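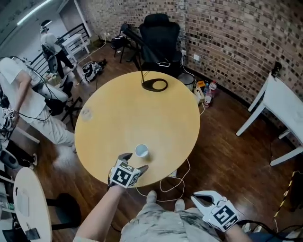

Speaker notes: Pausing demonstrations and what they do to a grasp policy

Talk length 20 minutes, questions after. Speaker: Widad Shboul. Slides by Leszek Tokarz. Last edited 4th January.

Slide 1. Title

Say who I am and who did the work. Jadwiga Lis designed the collection protocol. Zbigniew Domański wrote the alignment code. Leszek trained the policies. Bernadette Lecomte will present the hardware side of the project in June, so send gripper questions to her.

The project is called Terero. The dataset inside it is called Flodov. People mix these up, so say it slowly.

Slide 2. The question

We collect demonstrations with hand-held grippers. A person holds one in each hand and does the task directly, with no robot arm in the loop. It is fast and the motions look natural.

The trouble is that people hesitate. They reach toward a cup, stop with the fingers open, look at something, then close. A policy trained by plain imitation copies the stop. Sometimes it stops and never starts again, because the pictures on either side of the pause look the same and most of the labels there say "stay still."

So the question for this talk is narrow. If we find the pauses and handle them differently, does the grasp get better?

Slide 3. The task

One paper cup on a round table. Approach, grasp, lift, turn it over, set it down. Mention that the cup can be crushed, and a crushed cup counts as a failure even if it ends up in the right place.

We chose a cup because it is light and it punishes a late or uneven close. If one finger touches well before the other, the cup slides or tips. You can see that in the finger tracks without any force sensor.

Slide 4. What we record

Two views of each demonstration. One from the head, one from the gripper. The head view has the wide layout of the table and both hands. The gripper view has the fingers and whatever is between them, all the way through the grasp.

The marker blocks on the grippers carry printed black and white patterns on their faces. We use them to get the gripper pose in the head view. Don't spend long here, most of the room will know this.
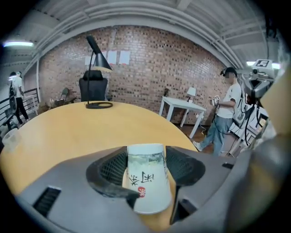 With the fingers this close to the cup, the head view is often not much help, and a hand or the gripper body may be in the way. The wrist view keeps working. For the pause detector we used the wrist view and the finger opening, and we used the head view only to check pose.

Point out the background too. We did not clear the room. Other people stand near the table, chairs are left where they are, lights are on overhead. We wanted the policy to see a normal working room during training. Whether that helped is a separate question and I have no result on it today.

Slide 5. Finding the pauses

Zbigniew's method has two conditions. Gripper speed has to be under a threshold, and the finger opening has to be steady. Both must hold for 18 frames in a row before we call it a pause.

We tried speed alone first. It flagged the grasp itself, because the hand is nearly still while the fingers close. That was a bad result and we lost a week to it. Adding the finger condition fixed it.

(If short of time, skip the threshold plot.)

Slide 6. Three ways to treat a pause

Keep: leave the data alone. This is the baseline.

Cut: remove the paused frames and join the two ends.

Weight: keep the frames but lower their weight in the loss, with the lowest weight in the middle of the pause.

Cut is the obvious thing to do and several groups do some form of it. Our worry was the join. The hand drifts a little during a pause, so joining the ends makes a small jump that the person never made.

Slide 7. Data and training

After filtering we had 2,337 demonstrations. Same network and same training schedule for all three versions. Leslie's team next door asked — no, take that line out, it belongs to the other talk.

Training ran on the Mazurek cluster. Test arm was the one in the Caltton lab, with a matching pair of fingers mounted on it. All three policies were tested on the same set of cup positions, and the person resetting the cup did not know which policy was running.

Slide 8. Result

Show the bar chart and let people read it before talking.

Keep is the worst. Most of its failures are stalls, with the fingers open beside the cup and no close.

Cut removes nearly all the stalls. It also brings in a new failure, a quick sideways motion right before contact that knocks the cup. We think that is the join, and when Jadwiga went through the failed runs she found it mostly at the distance where people like to pause.

Weight is the best of the three. Stalls are rare and the sideways motion is gone. The margin over Cut is modest and I should say so plainly. The margin over Keep is large.

Slide 9. What did not work

We also asked the people collecting data to stop pausing. They tried. The demonstrations got faster, and more of them had a poor grasp, with one finger landing early. We went back to the normal instructions after 7 sessions.

I want to leave time for this slide. Some of the pauses seem to be useful. The person is lining up the fingers, and the frames just after the pause are some of the cleanest in the set. Telling people to rush takes those away.

Slide 10. Limits

One object type. One table height. One kind of finger pad. Short task. We have not tried this where a pause is part of the job, such as waiting for liquid to stop moving. The detector would flag that wait and the weighting would push the policy to skip it, and that would be wrong.

The threshold was set by hand on a small held-out part of Flodov. Leszek has a version that learns it. The early numbers are mixed, so no slide on it.

Slide 11. Likely questions

Why not a model with longer memory? We tried a longer history window. It reduced the stalls a little and made training less stable. It can be combined with weighting.

Does it depend on who is demonstrating? Yes. Some people hardly pause. Their data is almost unchanged under all three treatments.

Will the data be released? The wrist view, yes. The head view has people in it and we are still sorting out consent for that part.

Leave the bar chart up during questions.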